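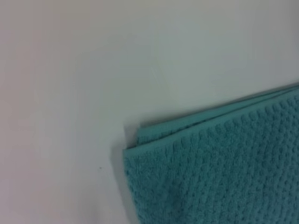

Toalha turquesa dobrada, com barra lisa e felpa em relevo.

Perguntas frequentes sobre o serviço de toalhas

O Centro Termal de Hirnitz disponibiliza toalhas aos utentes e às entidades que utilizam as suas instalações. As respostas seguintes dizem respeito à requisição, à dobragem e à devolução. Para situações não previstas, deve ser contactada a Rouparia Central.

Quem tem direito a requisitar toalhas?

Os utentes inscritos, os acompanhantes registados e as entidades com protocolo em vigor. Cada utente recebe 2 toalhas por visita. As entidades podem requisitar até 100 unidades por semana, mediante formulário entregue na receção.

De que material são as toalhas?

O modelo em uso é o Ortner, de algodão, fornecido pela Wikora em azul-esverdeado. A superfície apresenta pequenos relevos dispostos em filas, que não devem ser confundidos com borboto nem com fios puxados. A tonalidade pode variar ligeiramente entre lotes, mesmo em peças com igual número de lavagens. Esta variação não constitui motivo de reclamação.

Como deve ser dobrada uma toalha?

Sobre uma mesa lisa, limpa e de cor clara. A peça é estendida na totalidade, alisada do centro para as extremidades e dobrada ao meio no sentido do comprimento. Segue-se nova dobra, no sentido da largura, até se obter um retângulo plano. A barra fica no bordo superior.

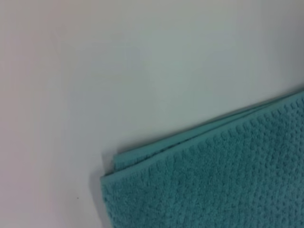

Stelios Mavromatis

Os relevos do tecido não devem ser comprimidos com o punho nem com objetos pesados. Basta passar a palma da mão aberta. Não é permitido o uso de ferro de engomar neste modelo.

As camadas têm de coincidir exatamente?

Admite-se um ligeiro desacerto entre as camadas, desde que a peça assente bem na pilha. Quando o desacerto se nota à distância, a toalha deve ser aberta e dobrada de novo a partir do início. Corrigir apenas a última dobra deixa, em regra, um canto levantado.

Qual é a altura máxima das pilhas?

As prateleiras da Rouparia Central comportam 80 toalhas cada uma. Nos vestiários, as pilhas devem ficar abaixo do rebordo do armário. As dobras ficam voltadas para a frente e as extremidades soltas para o fundo.

O que fazer com uma toalha que apresente desgaste?

As peças com orlas desfiadas, manchas persistentes ou rasgões são entregues em separado, no balcão da Rouparia. A avaliação compete a Genowefa Laskowska, responsável pela conservação dos têxteis, que decide entre a reparação e o abate. 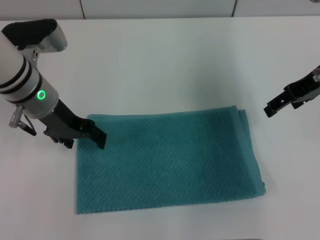 Uma orla irregular não implica, por si só, o abate. Muitas vezes a irregularidade resulta da forma como o tecido foi puxado ao dobrar e desaparece quando a peça é novamente estendida. Só se considera desgaste o fio solto que permaneça visível com a toalha aberta.

Posso levar a toalha para fora das instalações?

Não. As toalhas são propriedade do Centro e devem ser depositadas nos recipientes de recolha à saída. A falta de devolução no prazo de 3 dias dá lugar à cobrança do valor da peça, segundo a tabela afixada na receção.

As toalhas são tratadas com amaciador?

O amaciador não é utilizado. Os utentes com alergias conhecidas podem solicitar à receção a ficha do detergente Ostotus.

A quem devo dirigir uma reclamação?

As reclamações são apresentadas por escrito ao cuidado de Henryk Borkowska, na secretaria, com indicação do nome do utente e da data da visita. As entidades com protocolo devem mencionar igualmente o número da requisição.

Última revisão do texto: 2016-08-21

Este sítio utiliza cookies para melhorar a navegação. Ao continuar, aceita a sua utilização. Aceitar | Saber mais

© 2016 Centro Termal de Hirnitz | Contactos | Voltar ao topo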